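T-shirt folding

T-shirt folding is the household practice of reducing a short-sleeved knitted top to a flat or rolled bundle so that it can be stacked, stood in a drawer or packed in a bag. It is done in most homes where such garments are worn, and it has gathered an unusual quantity of advice for so small a job. Much of that advice rests on claims about saved space, saved time and longer-lasting cloth for which the evidence is thin.

Background

The T-shirt is a difficult garment to fold neatly. Knitted cotton stretches under its own weight, the sleeves stick out at an angle, and the neckline sits higher at the back than at the front, so the two layers never quite match. Woven shirts, with their collars, plackets and yokes, give the hands firmer edges to work from. Shop staff have long folded T-shirts round a board or a sheet of card to get a uniform width, and the plastic folding frames sold for home use follow the same idea.

Methods

The square fold, sometimes called the shop fold, starts with the shirt face down. Each side is brought in towards the middle with its sleeve turned back, and the hem is then taken up to the shoulders. The result is a panel that shows the front of the shirt and stacks well, though taking one from the bottom of a pile usually disturbs the rest.

The file fold carries on from the same point. The long strip is folded again in halves or thirds until it will stand on its edge. Supporters say that every shirt in the drawer can then be seen at once. This is true of a full drawer. In a half-empty one the shirts tend to lean and open out, a drawback the guides mention rarely.

The pinch fold, also known as the two-second fold, relies on gripping the shirt at the shoulder and at a point halfway down, crossing the hands and shaking the cloth out. The name refers to the folding movement alone. It leaves out laying the shirt flat, finding the pinch points and straightening the result, which for most people take up the greater part of the work.

Rolling is favoured by travellers. It is said to prevent creases, but a loosely rolled shirt creases much as a folded one does, and a tightly rolled one can come out with fine lines across its whole width.

Claims and testing

The figure most often repeated is that file folding frees 75 per cent of a drawer. It seems to come from the sales leaflet for the Domunum folding board, which gives no drawer size, no number of shirts and no account of how the shirts were stored beforehand. Later guides have copied the number without the leaflet's small print, where it appears as "up to".

A more modest exercise was carried out by the household writer Yoon-hee Hong for the Nornside Home Circle in Cisville. She asked 17 members to fold their own shirts by whichever method they liked, 169 shirts in all, and to put them in matching drawers. The file-folded shirts took up less of the drawer floor but more of its height, and Hong judged the saving in volume too small to matter. Her report has faults of its own. The shirts differed in size and thickness, and the members had chosen their methods, so the practised folders were probably not spread evenly among them. 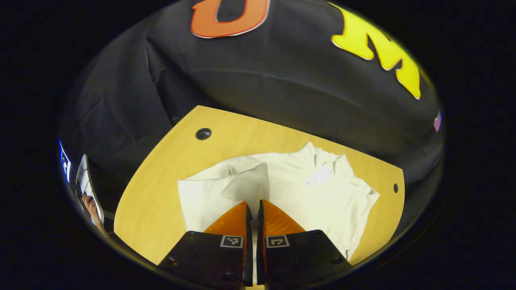 Hong also noted that the surface seemed to matter more than the method. Members who folded on a table produced more even bundles than those who worked on a bed or against the chest, whatever pattern they followed. She did not time anyone, and declined to rank the methods for speed.

Effects on the garment

It is often said that careful folding makes a shirt last longer. Washing and tumble drying are likelier causes of wear, and no good comparison of folded and unfolded shirts has been offered by those who make the claim. The argument against hangers is somewhat stronger, as heavy knits can stretch at the shoulders when hung, but a light T-shirt on a broad hanger may show little change.

Criticism

The writer Han, in a newspaper column of 900 words, argued that most folding advice is written for people who already enjoy folding. Readers objected that Han had tried the file fold on a single Thursday evening and given up. The column did not say how many shirts were involved.

See also

Clothes hanger
Ironing
Chest of drawers
Laundry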